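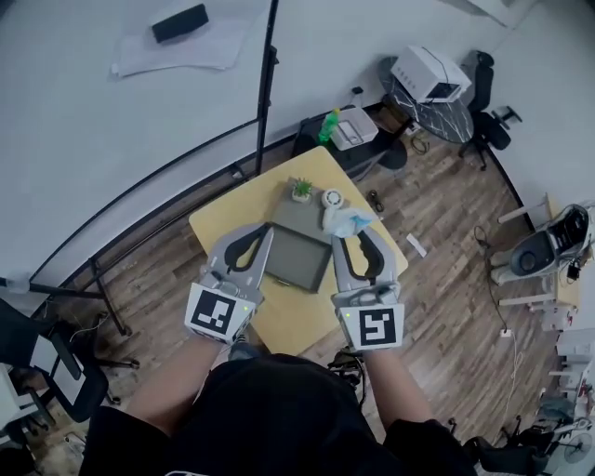 Chapter 4
What We Touch and What We Keep

I started caring about surfaces in February, the year I rented a room above a framing shop in Clurnton and had space for one table. A table gets asked to do a lot. Take a small square one in light wood, put a gray tray on it and a tablet on the tray, and most of the top is spoken for before you've found a spot for your coffee. Mine was worse, and I ate over my keyboard for a whole winter. So this chapter is about small rooms, and we're going to begin with the table, the way I had to.

My old teacher, Reda Ait Brahim, used to make us draw a room from the tabletop outward – walls last. I hated it! I wanted to draw windows. But try it on your own kitchen tonight and see how quickly you learn where people reach, where they set down their keys, and which chair never gets pulled out.

The oldest house we'll visit is in Aridley, built in 1752, with a parlor so narrow that the family hung a folding table on the wall and ate in two shifts. The newest is the Kuusisto apartment, all 78 square feet of it, where the bed is also the bench and (on laundry days) the ironing board. I stayed there for 3 nights and bumped my head every morning.

Before you read on, grab a tape measure and a pencil. You'll want the height of the surface you use most, its width, and the distance from its edge to the nearest wall. Write those inside the cover of your notebook – we'll come back to them in the section on clearances, and again when we get to storage.

4.1 Reach

Sit down at your table and put your elbows at your sides.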